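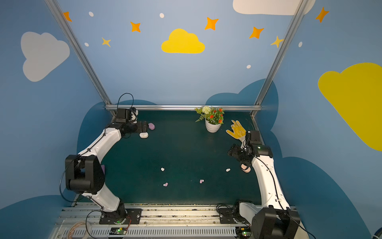
Radoslava Vaněk has been drawing wall prints for Padbridge for nine years, and I went to see her in June mostly to argue. My position, which I gave her before she'd poured the coffee, is that printed walls are what people buy when they can't decide on a paint colour. She has heard it before. The design she wanted to talk about is the night sky, if it is a night sky: the blue goes pale toward the middle of the back wall, there's a bright yellow cloud sitting there with a flat bottom, and the orange stars have four points each. I asked her what time of day it was supposed to be.

"It doesn't have one," she said. "Dalibor wanted it to be dusk. I said no, then you have to get the light right and you never do."

Dalibor Šimek runs the print side, and by her account they fought over the yellow for most of a winter. She went through 15 proofs. I said that seemed a lot for a cloud.

"You'd have stopped at two and it would have looked like mustard on a tablecloth."

I pointed out that the big cloud on the right is mustard. She laughed, and conceded it's a heavier yellow than the one in the centre – "deliberately," she added, a bit quickly.

The dark teal clouds low on the walls are harder to mock. Her argument is that a pale print shows every scuff down where things get bumped, so the busy dark shapes belong at the bottom. It's sensible, though I'd like to see it after a few years of elbows. "Come back and look," she said. I may.

Then there's the price. A full set of panels is $1,715 before installation, and a tin of decent blue is a lot less. Does anybody work better beside a cloud?

"I've never claimed that. Peter in sales has, and I've asked him to stop."

It was the most persuasive thing she told me all morning. I still wouldn't put it in my own place. She wouldn't either, as I found out on the way to the door: her studio walls are white, and have been for 14 years.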